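4.3. Défaillances de préhension et événements de sécurité en simulation

La présente section rend compte des défaillances relevées au cours de la campagne d'évaluation de la politique Nerna dans l'environnement domestique simulé Edine. Sur les 2 000 épisodes programmés, 1 453 ont été menés à leur terme sans intervention du superviseur logiciel. Les autres ont été interrompus, soit par dépassement du temps alloué, soit par le déclenchement d'un seuil d'effort. L'analyse porte principalement sur cette seconde catégorie, dont l'interprétation a donné lieu à une révision du protocole initial.

Le seuil d'effort est défini sur la composante verticale de la force estimée au poignet. Lorsqu'il est franchi pendant plus de deux pas de contrôle consécutifs, le superviseur fige les consignes articulaires, enregistre l'état complet de la scène et met fin à l'épisode. Ce mécanisme a été repris tel quel du banc physique Coltden, où il protège le réducteur du poignet et le plan de travail. Sa transposition en simulation avait pour objet de rendre les deux séries d'essais comparables ; elle n'avait pas été conçue comme un instrument de diagnostic.

Le premier mode de défaillance, désigné ci-après par la lettre A, survient au cours de la phase d'approche d'un récipient ouvert posé sur le plan de travail. La politique amène la pince à la verticale de l'objet, puis engage la descente alors que l'erreur latérale n'est pas encore résorbée. L'un des doigts s'engage dans l'ouverture du récipient ou prend appui sur son bord, tandis que l'autre descend à l'extérieur ou reste sans contact. Si l'appui se fait sur le bord, la force verticale croît rapidement et le superviseur intervient. Si le doigt pénètre dans l'ouverture, la fermeture de la pince peut produire une saisie par la paroi, mécaniquement stable mais non conforme à la consigne, qui impose une prise par le corps ou par l'anse.

La configuration de départ de la descente est donc déterminante. La figure 3 présente la pince à deux doigts au-dessus de la tasse blanche, dans la variante de la scène comportant un plan de travail d'aspect marbré et plusieurs objets distracteurs. L'anse est orientée vers la droite et le doigt gauche s'abaisse vers l'ouverture.
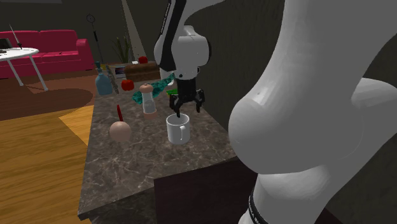 Figure 3. Pince à la verticale de la tasse, environnement Edine. La base du moulin, le linge bleu-vert et l'objet beige à manche rouge font partie des distracteurs.

L'examen des journaux d'exécution a permis d'écarter l'hypothèse, retenue dans un premier temps, d'une erreur de calibration du repère de la pince. La transformation entre le poignet et le centre de l'outil a été vérifiée par T. Giáp sur l'ensemble des configurations de départ, sans écart notable. En revanche, la position estimée de la tasse présentait un biais systématique dirigé vers l'anse. Le module de perception Pan calcule en effet le centre de l'objet comme le barycentre du masque de segmentation, anse comprise. Ce biais demeure faible au regard des dimensions de la tasse, mais il suffit à déplacer l'un des doigts de l'extérieur du corps vers le bord lorsque l'ouverture de la pince est proche du diamètre à saisir.

La présence de distracteurs aggrave le phénomène sans en être la cause première. Dans les variantes où un objet est placé à proximité immédiate de la tasse, le masque de segmentation déborde par intermittence sur l'objet voisin et l'estimation oscille d'un pas à l'autre. Le filtre temporel appliqué en aval atténue ces oscillations au prix d'un retard, de sorte que la correction latérale se poursuit alors que la descente est déjà engagée. Les textiles posés sur le plan de travail ont un effet distinct : leur contour irrégulier perturbe l'estimation de la hauteur du support, ce qui conduit à une descente trop profonde.

Le deuxième mode, désigné par la lettre B, concerne le corps du bras et non l'effecteur. Les segments proximaux, volumineux et arrondis, passent à faible distance du bord du plan de travail lorsque la cible est éloignée de la base. Onze épisodes se sont achevés par un contact entre l'un de ces segments et le meuble. Dans chaque cas, la politique avait satisfait la contrainte portant sur la trajectoire de l'outil, seule contrainte explicitement évaluée par la fonction de coût. Le modèle de collision du simulateur représentait par ailleurs les segments par des capsules d'un rayon inférieur à celui de l'enveloppe visuelle, ce qui a retardé la détection. Il en résulte que le nombre d'épisodes indiqué pour le mode B constitue une borne inférieure.

Cette sous-estimation appelle une remarque de portée plus générale. Un contact du segment proximal est, sur un système réel, plus préoccupant qu'une saisie manquée. L'énergie mise en jeu est supérieure, la zone concernée est celle où un opérateur est susceptible de se tenir et l'estimation d'effort au poignet n'y est pas sensible. Le superviseur hérité de Coltden ne peut donc être considéré comme une protection suffisante à l'égard du mode B. Conformément à l'avis rendu par P. Dinu et H. Cheng lors de la revue de sécurité du mois de juin, le transfert de la politique vers le banc physique a été suspendu dans l'attente des mesures exposées ci-dessous.

Trois modifications ont été apportées. Le centre de préhension est désormais calculé à partir d'un ajustement du corps cylindrique du récipient, l'anse étant exclue du masque. La descente est subordonnée à une condition d'alignement : elle n'est autorisée que si l'erreur latérale filtrée et sa dérivée demeurent l'une et l'autre sous un seuil fixé avant l'essai. Enfin, les capsules de collision ont été remplacées par des enveloppes convexes englobant la géométrie visuelle, et la distance minimale entre chaque segment et le mobilier est surveillée indépendamment de l'effort mesuré.

La condition d'alignement allonge la phase d'approche et accroît, par voie de conséquence, le nombre d'interruptions par dépassement du temps alloué. Les auteurs ont choisi de ne pas relever cette limite, afin de préserver la comparabilité avec la campagne initiale. Le réglage conjoint des deux paramètres, conduit par B. Lü et Z. Shi, est traité à la section 4.4.

Il convient enfin de préciser les limites de cette analyse. L'attribution d'un épisode au mode A repose sur l'état enregistré au moment de l'arrêt et sur le relevé des contacts, sans prise en compte de la déformation des doigts, modélisés comme rigides. Le frottement entre la tasse et le plan de travail est constant d'une variante à l'autre.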